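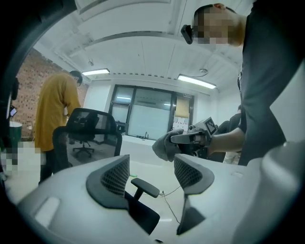 Office chair armrest, white desk.

9/29/26 | by Danish Farooqui
Filed under: Writing Life, Drafts & Revisions

Quick one today, have to be out the door soon.

Finished the second pass on Ritby last night. 41 chapters, which is too many, I know. Jerome Enriquez read the first 11 and his notes were mostly one word: "when?" As in, when is this happening. Fair. I jump from the harbor to the aunt's kitchen and back and never say if it's the same week or ten years earlier.

So, timeline. Should have made one before I wrote a word. Didn't. Making it now, backwards, out of a finished draft, and it is miserable work. Every "last winter" has to be checked. Every birthday. One character is pregnant for 200 pages, and going by the weather it's well over a year. Oops.

What I'm doing, in case it helps anybody:

One line per chapter. Date, who's in it, how old they are. No plot. I kept adding plot and then it turned into a synopsis and I hate synopses.

Anything I can't date gets a question mark and I move on. Six of those so far. Two are flashbacks that could probly just go.

Reading the flashbacks in order, on their own, start to finish. Didn't expect much from this, but wow. The brother tells the same story about the boat twice, and the second time he's a differnt age in it. Might keep that. People do that.

Not touching sentences yet. Very hard. I fixed a comma in chapter 3 and lost an hour.

Jerome wants the rest by the end of September, so, tomorrow, ha. He's getting up to chapter 20 and he can be mad at me.

Comments are open if you've got a better way of doing timelines. Index cards people, I've tried, the cat wins.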